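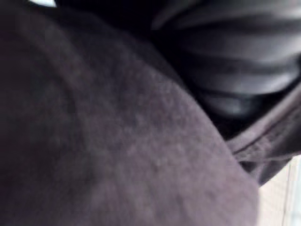 Vol. 10, No. 2

Anyone who has folded laundry with a toddler in the room knows that cloth has its own ideas, and I keep coming back to that when I read our handling rules at Brenley. They run to 327 clauses (I did sit down with all of them, one long Thursday!), and nearly every one was written with boxes in mind. Get a gripper this close to soft purple-gray fabric, bunched up against something black and shiny, and the wrist view is mostly blur. What should the machine do then? I'd like a plain rule: when the view goes soft, slow down, back off and look again before closing. Raltberg already asks this of its crews, and I think we could borrow it, with thanks, before June.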